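Barwood Rule

The Barwood rule is a principle of administrative law concerning the fees that a public body may charge for considering an application. It holds that a fee set under a general power must not exceed the cost of handling the class of application to which it applies, unless the enabling statute says otherwise in plain words. The rule takes its name from the district of Barwood, whose licensing authority was the respondent in the case from which it derives.

Background

Before the rule was settled, fee schedules were commonly made by regulation and reviewed only for procedural defects. A schedule could be set aside if the required notice had not been given, but the amount itself was treated as a matter of policy. Challenges on the ground of excess were rare and usually failed at the permission stage.

The Barwood schedule raised the charge for a residence permit from 437 to 3000 crowns. The authority's own accounts put the average cost of handling a permit at 839 crowns. The difference was paid into the general fund of the district.

Proceedings

The claim was brought by Zulleck, a legal aid association, together with two applicants whose names were withheld by order. The court granted an interim stay in May, which suspended the new charge but left the earlier one in force. At the full hearing the authority argued that the word 'fee' in section 101 of the enabling act was wide enough to cover any sum payable on application.

The court rejected that reading. It held that a charge made chiefly to raise revenue is a tax in substance, and that a power to tax is not to be inferred from general language. The schedule was quashed from the date on which it was made, and sums already paid above the earlier rate became repayable on request.

Scope and exceptions

The rule applies to classes of application and does not require each applicant to be charged the exact cost of the individual file. Cross-subsidy within a class is allowed.
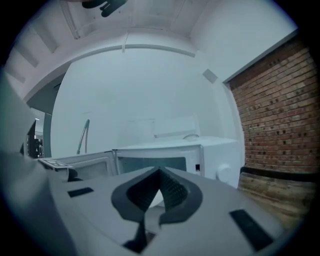 Cross-subsidy between classes is allowed only where the statute provides for it. Penalties, deposits and charges for optional services – such as faster handling – fall outside the rule.

In the later Dimitrov appeal the court accepted that overheads may be counted as a cost, provided that the method of sharing them out is published with the schedule. It left open whether the cost of enforcement against third parties can be included.

See also

Clikov test
Interim stay
Delegated legislation
Fee waiver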